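Ticket 2942 - Gedgate cell, left gripper stops open
Opened by: Tanveer Gilani
Assigned to: Ehsan Soltani
Status: watching

Left arm reaches the stick stand, opens, then times out on the close command after 10 seconds. Right arm keeps its grip on the cloth. Happened on 7 runs out of 25, all after the March update. Restarting the controller clears it for a while. 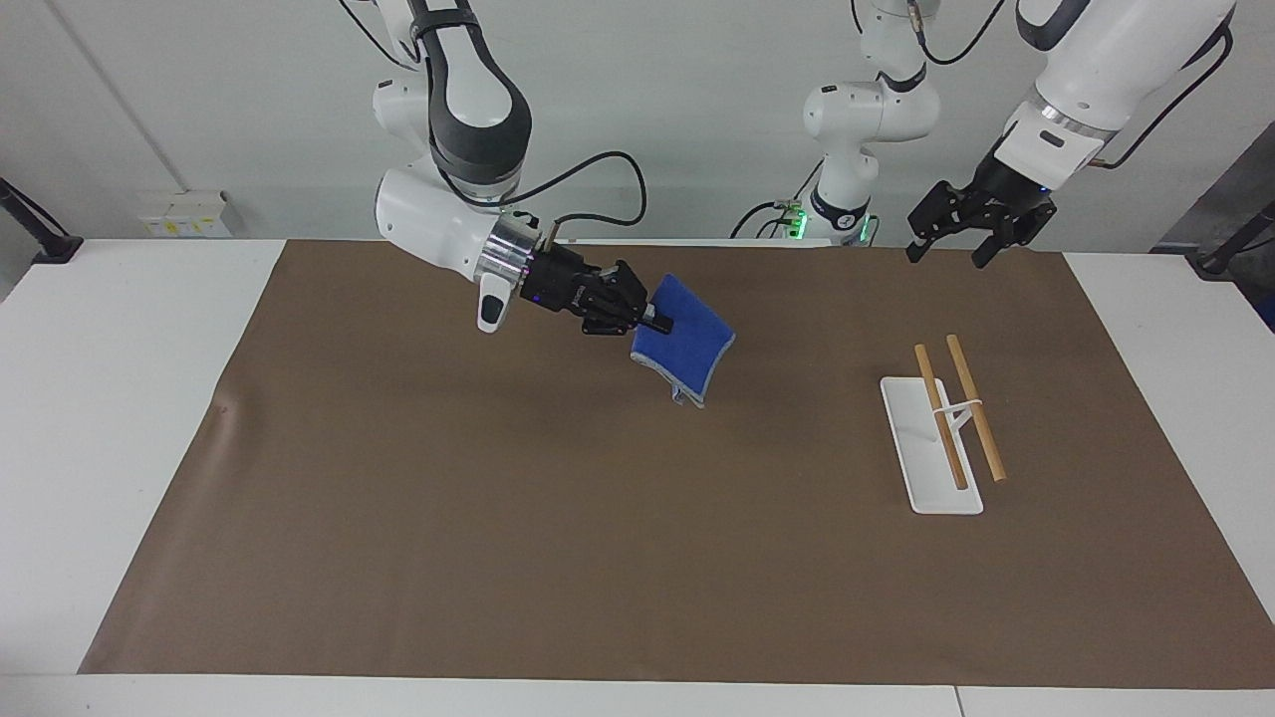
Left gripper open behind the stand, right gripper holding the blue cloth.

Ehsan: Swapped the left gripper cable with the spare - no change. The log shows the close command going out before the open move reports done. Added a wait for the done signal and reloaded the program. Ran 25 cycles, no timeouts.

Tanveer: Left edge of the mat is lifting a little too. Can we tape it?

Ehsan: Yes, but keep the tape flat. Leaving this open until the night shift has run it.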